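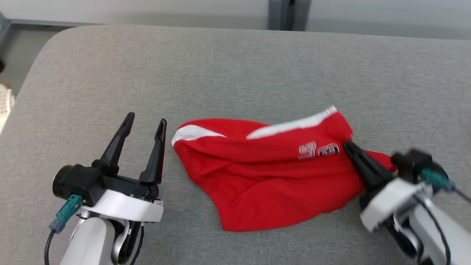

¿Puede un robot doblar ya la ropa de una casa normal, sin que nadie la prepare antes?

Dobla toallas y camisetas lisas con bastante soltura si se las das de una en una. Con un montón recién salido de la secadora, mezclado y del revés, todavía se atasca, y una persona va mucho más deprisa.

Hilo: ¿Para cuándo las tareas de casa?
Foro Zarkitz > Automatización doméstica

lavanda_74
Abro hilo porque llevo semanas enganchada a este tema y en mi casa ya no me escucha ni el gato. ¡Me parece una época preciosa para seguir esto! Hace nada los brazos apilaban cubos de colores y ahora se pelean con camisetas arrugadas. La ropa es lo más difícil que se me ocurre, cambia de forma cada vez que la tocas. ¿Cómo lo veis?

tuerca_floja
Lo veo verde. Trabajo en un taller de muebles y allí tenemos un brazo que atornilla bisagras, siempre la misma bisagra, siempre en el mismo sitio. Va de maravilla. Cambias de modelo y hay que parar 2 horas para ajustarlo todo. Una casa es cambiar de modelo cada cinco minutos.

Wilma Baert
Pues yo vengo con ganas de animar el hilo :) Estuve en mayo en la jornada de puertas abiertas de Wivmont y salí encantada. Tenían dos brazos doblando ropa de deporte sobre un asiento blando. Una camiseta hecha una bola, la pillan por una punta, la sacuden un poco, la sueltan, la vuelven a coger por otro lado... y al final sale un rectángulo. Un rectángulo torcido, vale, pero mi hijo no llega ni a eso. Cronometré una: 8 minutos.

tuerca_floja
8 minutos por camiseta. Con una colada de 20 prendas te dan las tantas.

Wilma Baert
¿Y qué más da, si lo hace mientras duermo? El lavavajillas también tarda más que yo fregando y no lo cambio por nada.

kiko.sur
Ahí estoy con Wilma. La velocidad me importa poco, lo que me importa es encontrarme por la mañana 20 prendas dobladas y no 12 dobladas y un calcetín enganchado en la pinza con el trasto parado desde las once. Lo que hay que preguntar en esas demostraciones es cuántas veces tiene que meter mano alguien.

lavanda_74
@Wilma ¿lo preguntaste?

Wilma Baert
Sí, y me lo dijeron sin rodeos: de 74 prendas de esa mañana, en 8 tuvo que intervenir una persona. Casi todas de manga larga. También me contaron que con los estampados grandes iba mejor de lo que esperaban, el dibujo le da pistas de qué lado es el delantero. A mí me pareció un dato buenísimo.

tuerca_floja
Es más de una de cada diez. En el taller con eso te mandan la máquina de vuelta.

marga_Studo
Hola, entro poco pero este tema me toca. En Studo (lavandería pequeña, hoteles sobre todo) probamos una dobladora automática de la marca Verhoeven. Nada de brazos, rodillos y aire, le das la toalla estirada y sale doblada. Rapidísima. Pero alguien tiene que estirarla y dársela por las esquinas, y ese alguien soy yo. Para mí el trabajo pesado es buscar la esquina dentro del montón, doblar es la parte fácil. Por eso los dos brazos me interesan mucho más, aunque vayan lentos.

kiko.sur
Muy de acuerdo en lo de la esquina. Una camiseta hecha un gurruño tiene el cuello metido por dentro, una manga debajo, y hasta que no la levantas no sabes qué has cogido. Nosotros lo hacemos con los dedos sin mirar. Una pinza de dos dedos tiene que ir probando.

tuerca_floja
Marga, ¿y pagarías por algo que tarda 8 minutos?

marga_Studo
Hoy no, tengo carros enteros esperando. Para casa de mi madre, que tiene las manos fatal de la artrosis, sí que me lo pensaría.

lavanda_74
Qué buen punto ese. Yo siempre pienso en quien no tiene tiempo y nunca en quien no puede.

tuerca_floja
Bueno, para ese caso os lo compro. Sigo diciendo que en una casa con niños no dura un día. Y las sábanas bajeras no las dobla ni mi suegra, que es una máquina.

Wilma Baert
Jajaja las bajeras que las dejen para el final. Vuelven a abrir el 5 de junio de 2026 y pienso llevarme una sudadera con capucha y cremallera, a ver si me dejan ponérsela delante - si alguien quiere que lleve otra prenda, que lo diga por aquí.

kiko.sur
Un peto vaquero.

marga_Studo
Una funda nórdica, y del revés, como llegan aquí.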